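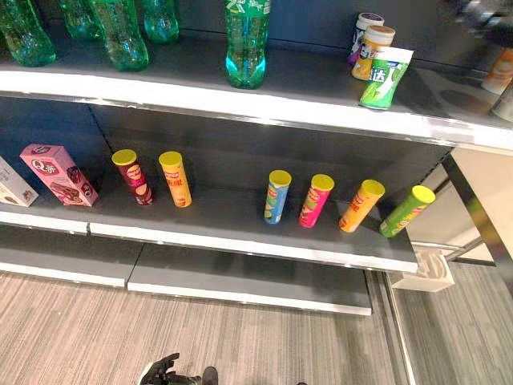
Green soft drink bottles on the upper shelf.

Funeral Arranger and Records Officer (permanent, full time)
Bandley Funeral Services
Posted April 9, 2019
Reference 167

Bandley Funeral Services operates chapels at Volach and Havard and a head office on Cervantes Street. The position is based at head office, with travel to either chapel as rostered. The arranger reports to the operations manager, Wycliffe Shirima.

Duties

Meet with families, in the office or at home, to take instructions for burial or cremation.
Record the particulars of the deceased, including full name, date and place of birth, parents' names, marriages, children, occupation and any military service.
Prepare and lodge death registration forms within the statutory period.
Draft death and funeral notices from the family's notes, obtain written approval of the final text, and place the notices with newspapers and on the company website.
Book clergy or celebrants, cemetery or crematorium times, flowers, vehicles and catering.
Prepare itemised estimates and final accounts.
Check identification at each transfer and sign the mortuary register.
Attend services as conductor when rostered.

Notices are written to the house style. Names of relatives are to be checked against the family's written list before a proof is issued. Corrections after publication are logged and reported to the operations manager.

Hours and conditions

Ordinary hours are 8.30 am to 5 pm. The arranger joins the after-hours telephone roster one week in four. Call-outs are paid at the overtime rate with a minimum of 3 hours. A uniform is supplied. The probation period is six months, with a review in November.

Essential requirements

At least three years in an administrative role with direct public contact.
Typing speed of 60 words per minute, tested at interview.
Accurate written English, including spelling and punctuation.
Current unrestricted driver's licence.
Satisfactory police check.
Ability to lift and move equipment with assistance.

Desirable

Previous work in a funeral home, hospital, registry office or newspaper classifieds section.
A second language.
Experience with records software. Training is given in the system used here.

Applicants without funeral industry experience will be considered. The successful applicant will complete four weeks of supervised work with senior arranger Phúc Đinh before meeting families alone.

How to apply

Send a covering letter of no more than one page, a résumé and the names of two referees to Wycliffe Shirima at the Cervantes Street office, quoting the reference above. Applications may be posted or handed in at reception. Referees are contacted after interview only. Shortlisted applicants will be asked to complete a short proofreading exercise on the day of interview.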